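Recovering a Gripper After an Overcurrent Stop

Applies to: Zasteck parallel grippers fitted to the bench arms
Procedure owner: Carola Hamann, Automation Safety
Last reviewed: 17th December

Purpose

This procedure sets out the steps to be followed when a gripper stops during a grasp and reports an overcurrent fault. It was revised after an incident in September in which an operator cleared the fault from the console while a rod was still clamped between the fingers. The gripper drove to its home position under full force, the rod was thrown from the bench and the left finger mount was bent. No injury occurred. The arm was out of service for 18 days.

Staff who have not completed the bench induction must not carry out this procedure. They should press the stop button, stay with the arm and call a trained operator.

Before you begin

You will need safety glasses, the 3 mm hex key kept with the arm, a lint-free cloth and the fault log. Confirm that the arm is in the stopped state and that the amber lamp on the controller is steady. A flashing lamp means that motion is still permitted. If the lamp is flashing, press the stop button again and wait for it to settle.

Step 1. Record the fault

Write down the fault code, the grip force setting and the name of the task that was running. Do this before touching the console, as the code is cleared at the next power cycle. Save the wrist camera view using the Capture command.

Step 2. Support the object

Put on your glasses. Approach from the side of the bench and never from directly in front of the fingers. Hold the object lightly with one hand, keeping your fingertips clear of the contact pads. Long, thin items such as rods and sticks require particular care, as they can pivot about the grip point when the pressure is released.

Step 3. Release the grip

Select Manual, then Release, and set the opening speed to its lowest value. Do not select Home. The Home command ignores the grip force limit on controllers running the older Adomaitis firmware, and this was the direct cause of the September incident.

If the fingers do not open, isolate the power at the wall and turn the release screw at the rear of the gripper body anticlockwise with the hex key. Some resistance is normal. Stop if the screw binds, and refer the unit to Mattes Harms in the workshop.

Step 4. Inspect the fingers

With the object removed and the power isolated, check each finger for cracks, looseness and residue. Wipe the contact pads with the cloth. Check that the finger screws are seated, but do not tighten them further unless one is visibly raised. An overtightened screw will distort the finger and may bring on the same fault again.

Step 5. Test with a held object

Restore power and set the grip force to the lowest value listed for the task. Close the gripper on a test rod above the bench and hold the position while you read the motor current on the console.
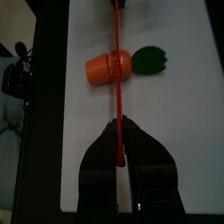

The current should settle within a few seconds and remain below 46 per cent of the rated value. A reading that continues to climb indicates that the motor is still pushing against a mechanical limit. In that case, release the rod as described in Step 3 and withdraw the arm from use. Readings of up to 53 per cent are acceptable on units with the stiffer replacement pads – these are listed on the inside cover of the fault log.

Step 6. Return to service

Remove the test rod, run the task once at reduced speed and complete the log entry. A second operator must sign the entry before the arm is returned to normal speed. If the same fault occurs again on the same day, leave the arm isolated, attach a red tag and notify Abla Chidiac.

Questions about this procedure should be directed to the Automation Safety office. Requests for replacement pads and screws go to the workshop on the usual parts form.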